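Gatby Household Forum
Laundry and Linen > Folding
Thread: Folding standard for plain white items

Lodhi_Linen
Posted 17 May 2019

Members are asked to comment on the draft folding procedure before it is adopted in July. Each item is to be spread on a bare wooden table and smoothed outward from the center. Shallow folds should be opened before any measurement is taken. 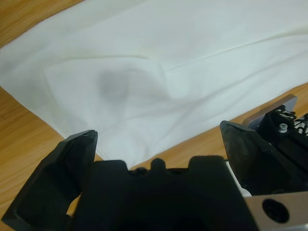 Reply 1 — gakel_stores

Our department does not support the draft as written. Smoothing by hand takes too long when 1,000 items are due. We recommend shaking each item twice and folding it at once. Creases of the kind shown do not affect stacking.

Reply 2 — Priltora Housekeeping

We respectfully disagree. A crease left under the first fold is pressed in by the weight of the stack. Particular care is required where one layer lies over another, as along the diagonal fold on this white garment. The seam should be laid straight before the next fold is made.

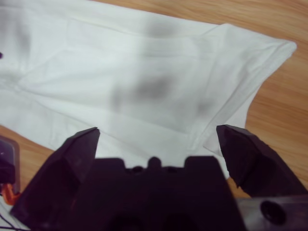 Reply 3 — gakel_stores

The point about seams is accepted. We maintain our objection to smoothing the whole item.

Reply 4 — Lodhi_Linen

The draft will be amended to require smoothing along seams and at corners only. Corners remain a frequent fault. One left rumpled, like the pointed one at the lower edge of the cloth below, must be drawn out flat before folding begins.

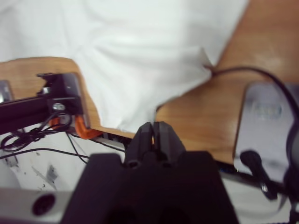

Reply 5 — Priltora Housekeeping

The amendment is acceptable to us. Please confirm whether the limit of 90 items per shelf still applies.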